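Teaching an Arm to Tidy a Kitchen Counter
Project report, Robot Learning Lab course
Ginevra Vitale and Radoslava Urban

What we set out to do

Our project for the term was to collect a set of examples good enough to train a small policy for counter tasks. We called the dataset Lusto, mostly because we needed a folder name on the first afternoon and it stuck. The model that learns from it came from the course, and we changed very little in it. All our effort went into the examples themselves: how to record them, how to vary them and how to decide which ones to throw out. We both thought this would be the dull half of robot learning. It was the most fun either of us has had in a lab!

The task is easy to say out loud. A small item lies somewhere on a serving board, and the arm has to pick it up and set it down at a goal spot on the counter without bumping anything. A person does this without looking. For the arm it means finding the item against wood grain, coming down at a sensible angle, closing at the right height and then finding a clear path out.

How we recorded

One of us drove the arm by hand with the teleoperation controller while the other reset the counter and kept the log. We swapped after every 45 episodes, which was about as long as either of us could drive smoothly. Each episode stores the overhead view, the joint positions, the gripper state and a short text instruction such as "move the stick off the board." We used Talen, the course recording tool, for all of it. Talen saves everything with one shared clock, and that spared us a lot of pain later on when we lined up the video with the joint data.

Our first batch was too neat. We had put the item in nearly the same place every time, pointing the same way, and Radoslava drove nearly the same path to it. The policy trained on that batch looked wonderful until we turned the item a little, and then it closed on air beside it. So we wrote a reset sheet that told us where to put the item and at what angle before each episode, and we stuck to it even when it gave us awkward spots near the rim of the board. 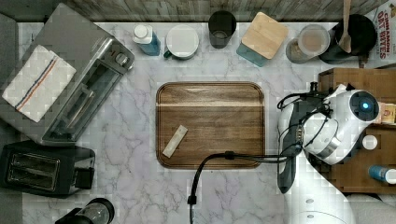
Clutter was the second thing we got wrong. At first we left the counter bare except for the board, thinking we would keep things easy and add objects later. The trouble is that a policy trained on a bare counter has no idea what to ignore. Once we moved to a full kitchen layout, with the toaster and toaster oven to the left of the board and a row of jars, cups and canisters along the back, the training runs took longer but the results held up far better. The cereal box with its big red lettering and the striped towel were great for this -- they are exactly the kind of loud detail a model likes to grab onto by mistake. We kept the strip of counter between the board and the back row open so that the arm always had somewhere to go. The black cable running across the lower part of the board needed a rule of its own: we decided it should appear in different positions over the dataset, so the policy would not treat it as a landmark.

Sorting the episodes

We ended with 573 episodes. Ginevra wrote a short script named Brakex that flags any episode where the arm stops moving for too long or the gripper opens and closes more than once. Flagged episodes were watched by both of us. Some were real mistakes and came out. Others turned out to be good recoveries, where the first grasp missed and the driver backed off and tried again, and we kept those with a special tag. We argued over this quite a bit! In the end we trained with and without them, and the version with recoveries was clearly better at fixing its own near misses.

What we would change

We would write the reset sheet before recording anything. We would also agree on the wording of the instructions early. For the first 2 sessions one of us typed "stick" and the other typed "packet" for the same item, and cleaning that up by hand took a whole evening.

Driving style matters more than we expected, too. Radoslava comes in high and drops straight down, and Ginevra slides in low from the side. Both work fine, but when mixed evenly the policy sometimes hesitated halfway between the two. Next time we would pick one approach for each starting area and write it on the sheet.

The Lukáč bench is ours again in July, and we have seven new layouts sketched out for it. The first one has the board pushed right up against the back row, and Ginevra has already claimed the first turn at the controller.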